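플롤게이트 시의회 임시의장 선출, 또 미뤄졌네요
자유게시판 > 지역정치 | 2018년 10월

쿨비댁
방금 중계 보다가 껐어요. 세 시간을 떠들고 결론이 "다음 회기에 다시 논의"라니 ㅠㅠ 저 이 동네 산 지 7년인데 의장 자리가 이렇게 오래 빈 건 처음 봐요. 양쪽에서 후보를 2명씩 냈으면 그중에 누구라도 합의를 봐야 하는 거 아닌가요? 다들 어떻게 보세요?

강둑산책
저는 좀 생각이 달라요. 급하다고 아무나 앉히면 예산안 표결 때 더 시끄러워집니다. 작년에 클루마든 쪽이 딱 그랬잖아요. 임시로 앉혀 놓고 의사일정 다 틀어지고, 결국 주민들만 고생했죠.

쿨비댁
클루마든은 의장이 문제가 아니라 조례를 엉망으로 만들어서 그런 거고요. 우리는 조례에 20일 안에 뽑으라고 적혀 있어요. 벌써 넘겼고요!

밤샘시청자
저는 침실에서 끝까지 다 봤습니다... 정회만 몇 번인지 ㅋㅋ 우리 집 침실 사진이나 두 장 놓고 갑니다.
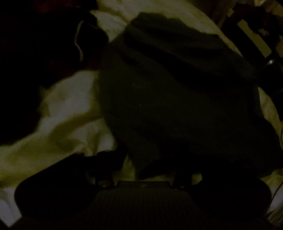
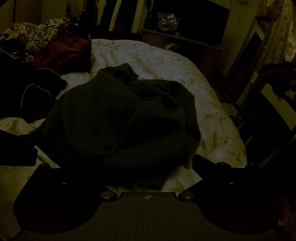
두부한모
Re: 20일 규정
그 조항 다시 읽어 보세요. "20일 이내에 선출하도록 노력한다"예요. 강제가 아니라서 넘겨도 벌칙이 없습니다. 저도 어제 알고 좀 허탈했어요.

쿨비댁
헐 진짜요? 노력한다라니, 그럼 있으나 마나 한 조항이네요. 몇 조인지 알려 주시면 저도 찾아볼게요.

두부한모
138조 2항이요. 시청 홈페이지 자치법규에 전문 있어요. 검색창은 잘 안 먹으니까 목록에서 내려가면서 찾으시는 게 빨라요.

강둑산책
그러니까요. 법을 어긴 것처럼 말하면 안 되죠. 저는 11월 정례회 전까지만 정하면 된다고 봅니다. 그때까지는 최연장 의원이 회의 진행하면 되고요.

역전우체통
최연장 의원 진행은 찬성 못 하겠네요. 그분 아라우조 부지 매각 건에서 대놓고 한쪽 편이었는데 중립이 되겠어요? 차라리 제비뽑기가 낫지.

강둑산책
제비뽑기는 좀 ㅋㅋㅋ 그래도 아라우조 건은 인정합니다. 그 안건 할 때만 다른 분이 진행하면 어떨까요.

쿨비댁
그 정도면 저도 괜찮아요. 근데 그걸 또 합의해야 하잖아요... 일단 138조 읽어 보고 시의회 민원 게시판에 글 하나 올리려고요. 같이 이름 올리실 분은 쪽지 주세요!

역전우체통
쪽지 보냈습니다. 부지 매각 얘기도 한 줄 넣어 주세요.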